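Robot trainers chase household chores, one microwave at a time

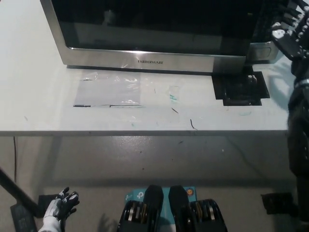

Why does a robot need people to show it how to use a kitchen?
A learning system of this kind has no rules written for it. It copies, so someone has to steer the robot through a task again and again until there are enough good runs for the software to find a pattern in them.

That is the theory behind Tandum, a small firm that has spent the months since November recording humanoid robots at work in front of ordinary household appliances. Its operators steer the machines by remote control while a camera at head height and sensors in the joints store each attempt. The company says it has set itself a target of 300 usable runs for each chore before it trains anything.

Whether 300 is a lot or a little depends on who is talking.

"For one microwave on one table, it's plenty," said Mitali Wijesinghe, who manages the recording sessions. "For every microwave in every kitchen, no. We've never claimed that."

The firm's own promotional material is less careful. A brochure handed out in May 2024 promises "a helper that learns your home", a line Wijesinghe said she did not write and would have worded differently.

The chores on the current list are modest. Operators practise reaching for an appliance door, opening it, placing something inside and closing it again. A run lasts up to two minutes and is thrown out if the operator hesitates too long or the hand bumps the appliance hard enough to shift it. Six operators share the work, in shifts that were cut back over the summer after complaints about sore wrists and eye strain.

Ademir Brito, one of the six, said the job was duller than people expect.

"You get a good one, you reset, you go again," he said. "Some mornings the fingers don't line up with yours and you lose an hour to calibration. My family thinks I play video games."

Outside researchers are split on what all this effort buys. Parveen Majumder, who reviews robot learning projects for the consultancy Baird, has seen Tandum's early results and remains unconvinced. The firm tested its first trained model on the same appliances it had recorded, she said, in the same room and under the same lights.

"Of course the score looked good. Put a different brand on the bench, or turn the thing a few degrees, and then show me the number," Majumder said.

Tandum has not published a number for unfamiliar appliances. Asked for one, Wijesinghe said a test was planned on 15 models the system had not met before, but would not give a date.

There is also the matter of what gets kept. Failed runs are deleted, a common enough practice but one that Majumder argues leaves a robot with no idea how to recover when it misses a handle. A rival firm, Fellix, keeps its failures and labels them by hand, at a cost it describes as painful. It has no product on sale either.

Mizanur Abeysekara, Tandum's head of engineering, defended the approach. Clean examples came first, he said, and messy ones could be added later if the money held out. The company has funding for its present program until the end of the year and is looking for a partner to help pay for a second recording room – preferably one with a real sink.

He would not say how much had been spent so far. Nor would he be drawn on when a household might be able to buy the finished article.

Tandum's next round of recording will cover kettles and cupboard doors.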